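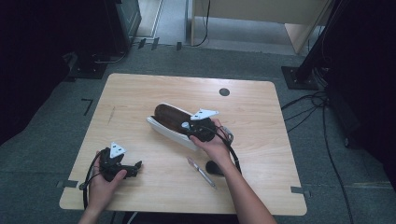 Pudura gripper trials

The Pudura gripper trials are a continuing series of side-by-side tests of hand-held grippers, the kind a person carries in each hand to work out how a robot arm might do the same job. They began in 2020 under Onni Pelkonen, a tool builder with a great fondness for small parts, and were later joined by Dragica Matić, who wrote most of the scoring rules.

Background

Pelkonen's first idea was simple: before bolting a gripper to an arm, let a person use it for a good long while. A tired wrist finds faults fast! The early rounds compared two designs, the Zonach and the Darker, on one short list of household jobs. A third, the Heinonen, was added the following November after its makers changed the finger mounts.

Method

Each round is made up of 80 attempts per gripper, split evenly between the left and right hands. Bottles are a favourite test object, and a lovely one — the neck suits a narrow grip, the body wants a wide one, and a bottle lying in a tray asks the operator to choose an angle before closing. Pens are harder. A slim pen on a flat tabletop leaves very little room under the fingertips, and a blunt finger tends to push it away.

Marker plates with printed dots are fixed to the top of a gripper so its position can be followed while it moves. Matić's rules ask the operator to keep the plates in view of the head camera as much as possible, and any attempt where both are lost for more than a moment is run again.

Finger shape

Much of the best reading in the trial notes is about fingers. Thick, blocky ones stay put under load and are easy to line up by eye, but they hide more of the object from a camera mounted on the gripper. Opening width matters just as much.

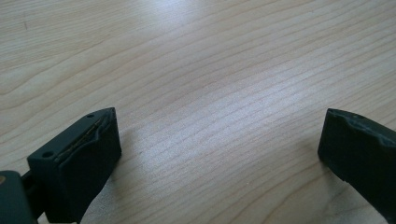 A wide gap forgives a sloppy approach, though it also means a longer squeeze before anything is touched, and operators new to the tool often stop too soon. Pelkonen favours a wide opening all the same and has argued for it in nearly every set of notes.

Glare is the other regular topic. Pale wood under overhead lights can wash out part of a gripper camera's picture, so later rounds record the lamp positions along with the scores.

Results

The first full comparison covered 938 scored attempts, with repeats included. The Zonach did best on bottles and the Darker on pens, a split that delighted everyone involved. The Heinonen came second at both jobs and has since been put through a further 400 attempts on bottles alone — the scores for those are kept in a separate table.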